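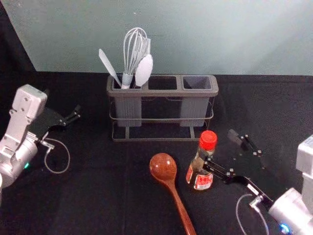
图1 灰色塑料三格餐具筒,外套深色金属线架

学生宿舍公共厨房餐具流失与归还行为调查
课程项目报告
提交日期:2023年10月4日

一、选题背景

Tveit 学生公寓每层设一间公共厨房,由同层住户共用。公寓管理方在开学前统一配发餐具,包括刀、叉、汤匙和筷子,放在台面的餐具筒里。住户普遍反映,到学期中段餐具就不够用了,汤匙最先短缺,其次是叉子。管理方的做法是每学期末补一次货,但补完之后几周又回到原来的状态。

我们小组选这个题目,是想弄清餐具到底去了哪里,以及用什么低成本的办法可以让它们回到厨房。已有的课程阅读材料多从“公地”角度讨论共享物品,认为个人取用的收益归自己,损失由全体分摊。这个解释有道理,但放到一把汤匙上显得太重。我们在预访谈中听到的说法多半是“端回房间吃,忘了拿出来”。因此本项目把重点放在归还环节。

二、研究问题

1. 公共餐具在一个学期内减少多少,各类餐具有无差别。
2. 减少的餐具中,有多少仍在住户房间内。
3. 收纳方式和归还提示对归还数量有无影响。

三、调查对象与方法

调查覆盖公寓的6层楼,每层一间厨房。学期初清点,全部厨房共有公共餐具1,655件。此后每两周清点一次,清点时间固定在上午,洗碗池和沥水架上的餐具一并计入。清点由两名组员分别进行,结果不一致时重新数一遍。

住户问卷共回收60份,题目包括用餐地点、带餐具回房的频率、归还间隔以及对厨房收纳的意见。问卷不记名,只填写楼层。

干预措施安排在其中3层,其余楼层维持原状作为对照。干预分为两部分。第一部分是更换收纳:原来的单个圆筒换成分格式餐具筒,刀叉、汤匙、筷子各占一格。第二部分是归还点:在走廊靠近厨房门的位置放一只浅盆,贴上“用过的餐具可放这里”的纸条,由小组成员每晚收走清洗后放回。

分格筒的选型花了一些时间。我们比较了 Prullar 和 Lametell 两家的产品。Prullar 的筒体较深,容量大,但短柄汤匙放进去之后不好取。Lametell 的格子之间可以拆开清洗,价格略高。考虑到公共厨房清洁频率低,最后选了可拆洗的一种。采购费用从课程项目经费中支出,未向住户收费。

四、结果

(一)餐具减少的情况

所有楼层的餐具数量都在下降,下降最快的是开学后的第一个月,之后趋于平缓。汤匙减少最多,刀减少最少。筷子的情况比较特殊,总数变化不大,但落单的越来越多,到后期清点时不少筷子已配不成双。我们按支计数,所以这一问题在总数上看不出来,只在备注中作了记录。

(二)餐具的去向

多数受访者承认房间里有公共餐具。被问到为什么没有归还时,最常见的回答是忘记,其次是打算攒到一起洗。少数人表示不清楚哪些是公共的,哪些是室友自己买的。这一点我们事先没有想到。公寓配发的餐具没有任何标记,与超市里卖的普通不锈钢餐具外观相近,混用之后确实难以分辨。

另有受访者提到餐具被误扔进厨余桶的情况。我们没有翻查垃圾,无法核实其数量。

(三)干预效果

干预楼层的餐具减少速度慢于对照楼层。走廊浅盆的使用情况好于预期,放置后的第一周就有餐具陆续放入,其中以汤匙居多。第三周以后放入数量减少,可能是房间里积存的部分已经还得差不多了。

更换分格筒的作用较难单独判断。问卷中对它的评价偏正面,理由主要是找东西快、看得出哪一类不够。有一层的住户在汤匙格见空之后,自己在楼层群里发消息提醒大家归还。这种情况在使用圆筒的楼层没有出现,不过只有一例,不足以说明问题。

五、讨论

从结果看,餐具流失主要是归还拖延造成的,与故意占用关系不大。归还点离房间近一些,住户顺手就能放下,不必先洗干净,这可能比提醒文字更起作用。受访者中有人直接写道,不还是因为没洗,没洗就不好意思放回去。

浅盆需要有人每天清洗,这是它的主要缺点。项目期间由小组承担,项目结束后能否延续取决于公寓是否愿意安排。我们向管理方询问过,对方答复可以考虑并入每周的厨房保洁,但每周一次间隔太长,盆里会有异味。

关于标记问题,我们参考了邻近的 Plurkar 公寓的做法。该公寓在餐具柄上套彩色热缩管,每层一种颜色。热缩管耐热水,但用久了边缘会翘起,藏污垢。刻字更耐用,成本也更高。

六、不足之处

两项干预同时在相同楼层实施,无法区分各自的效果。若重新设计,应让一部分楼层只换餐具筒,另一部分只设归还点。

问卷由住户自愿填写,经常使用厨房的人更可能参与,结果可能低估了很少下厨者手中积存的餐具。

清点安排在上午,部分住户此时仍有早餐餐具在房间里,对单次数字有影响。各楼层清点时间一致,楼层之间的比较受影响较小。

七、建议

建议公寓在下次补货前先做一次集中归还,在每层走廊设临时归还点,为期一周。12月学期结束、住户收拾行李时适合再做一次,届时房间里的餐具最容易被翻出来。

新配发的餐具应带有标记,方式可由公寓按预算决定。汤匙的补货比例应高于刀叉。筷子建议统一款式,这样落单之后仍可互相配对。

附录
附录A 住户问卷
附录B 各楼层清点记录表
附录C 采购清单及报销单据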